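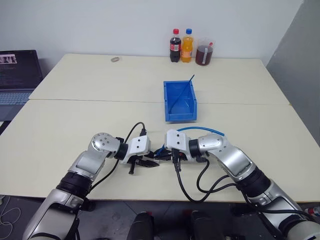
### 3.2 Demonstration Collection

Demonstrations were recorded at the Iremcombe site in May on a bimanual station with two arms facing a shared tabletop. The task set centers on thin objects, which slip or rotate in a parallel grasp and are poorly covered by the Amau corpus. An episode begins with both arms at the rest pose and ends when the operator closes the recording. Joint positions, gripper commands, and all camera streams are stored against a common clock.

We collected 125 episodes. Of these, 104 passed review and form the training split used in Section 4. The rest were dropped for missing samples or an early stop.

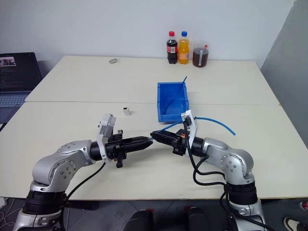 **Figure 2.** Bimanual handling of a thin blue tube, with an open blue bin behind the right gripper.

Grasp points were left to the operator, and the bin was not fixed to the table. Background objects stayed in view so that the policy could not rely on a bare surface. Episodes were labeled by Azucena Barrera with the Stougaard annotation tool, using one label for each contact change. A handoff is marked at the first sample in which both grippers hold the object. Median episode length was 43 s before trimming. Idle samples at either end were removed, and the result was exported in the Cumevport format.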